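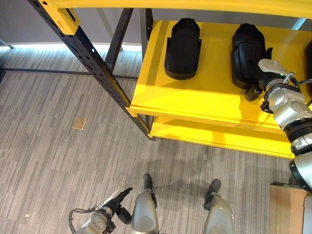
Shelving unit, yellow and black, gray striped carpet.

Skatener Rules FAQ: The Narnedow Host

Rules questions: Till Oltmanns
Points and army lists: Torben Sauerland

Answers on this page apply to the current printing of the Skatener rulebook and the Narnedow army book. Where an answer conflicts with the printed text, use the answer. Changes since the August update are marked [new].

Army Selection

What is the minimum size of a Narnedow force?
100 points, including one leader. The leader's cost counts toward the minimum. Upgrades bought for the leader also count.

Can a Narnedow force include units from the Cornivby list?
Only if the leader is a Toll Warden. In that case one Cornivby infantry unit may be taken. It keeps its own keywords and does not gain Drowned Oath. It may not be joined by a Narnedow character.

Does the Cornivby unit count toward the infantry requirement?
No.

Is the Dagdag a monster or a war engine?
A monster. The word "engine" on its unit card is part of the name of its second attack and has no effect on its type. Spells and abilities that target war engines cannot target it.

How many Dagdags can be taken?
One per 100 points or part thereof, to a maximum of 2. A force of exactly 100 points can therefore take one.

Do I have to declare upgrades before deployment?
Yes. All upgrades are written on the roster, and the roster is open to both players. The single exception is the Sealed Tablet, which is noted face down and revealed when first used.

Can two characters carry the same relic? [new]
No. Relics are unique within a force, including forces fielded by two allied players on the same side.

Deployment

Where do units with Low Tide deploy?
They are held off the table and arrive at the end of any friendly movement phase from the second turn onward. Place the first model touching a table edge that is not in the enemy deployment zone. All other models must be in coherency with it.

Can a Low Tide unit charge on the turn it arrives?
No. It may shoot, with the usual penalty for moving.

What happens to a Low Tide unit that cannot be placed?
It remains off the table and may try again next turn. If it has not arrived by the end of the game, it counts as destroyed for victory points. It does not count as destroyed for the Reckoning ability, which requires a unit to be removed from the table.

Does a character attached to a Low Tide unit also arrive with it?
Yes, if the attachment is recorded on the roster. A character cannot join the unit while it is off the table.

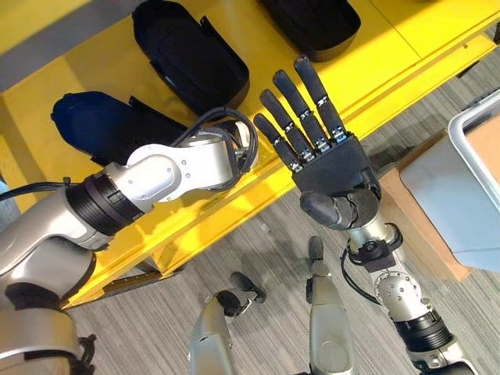

Dark padded items on a yellow table.

Movement and Combat

How is distance measured to a Dagdag?
To the nearest point of the base. The tail, horns and chain are ignored for all measurements, including line of sight. This is different from the treatment of ship models, which are measured to the hull.

The Dagdag has Trample and Slow. Can it trample after a failed charge?
No. Trample requires base contact with an enemy unit at the end of the charge move. Slow reduces the charge roll before success or failure is determined.

Does Drowned Oath apply to damage from terrain?
Yes. Drowned Oath applies to every source of damage unless the source states that saves of any kind are not allowed. Roll once for each point of damage, after armor saves have been made.

Can Drowned Oath be rerolled?
Only by the Toll Warden's command ability. General rerolls "of any save" do not include it. The printed text on this point is unclear and will be corrected in the next printing.

What is the range of the Toll Warden's command ability?
16 inches. The first printing gives two different values, one on the unit card and one in the army book. The unit card is correct. Range is measured at the moment the ability is used, and a unit that later moves out of range keeps the effect until the end of the phase.

If both players have a Toll Warden, whose bell is rung first?
The active player's. If both bells are rung in the same phase, the second one cancels the first. Effects already resolved are not undone.

Can a unit that is locked in combat be affected by Undertow?
Yes. It is moved directly away from the caster and is no longer in combat if the move takes it out of base contact. This does not count as a retreat, so the enemy receives no free attacks. If the unit cannot be moved without crossing impassable terrain or another unit, it is not moved at all.

Campaign Play

Do experience points carry over if a unit's equipment is changed?
Yes, provided the unit's name on the roster stays the same. Replacing a unit with a different unit type resets experience to zero.

Can a Dagdag gain experience?
It can gain experience but not battle honors. Points earned are used only to remove lasting injuries, at the rate given in the campaign table.

What happens if the Toll Warden is killed in a campaign game?
Roll on the leader injury table. On a result of "Lost Below," choose another character to lead the force in the next game. A force with no other characters must hire a new leader at full cost. Any Cornivby unit leaves the roster unless the new leader is also a Toll Warden.

Are the first-edition narrative scenarios still valid?
They can be played, but point values must be taken from the current list. The scenario "Saturday at the Weir" uses a turn limit that does not work with Low Tide. Extend it by 2 turns.

Where should corrections be sent?
To the rules address printed inside the back cover. Include the page number, the printing and the exact wording in question. Questions on painting, basing and model availability are handled separately and are not answered on this page.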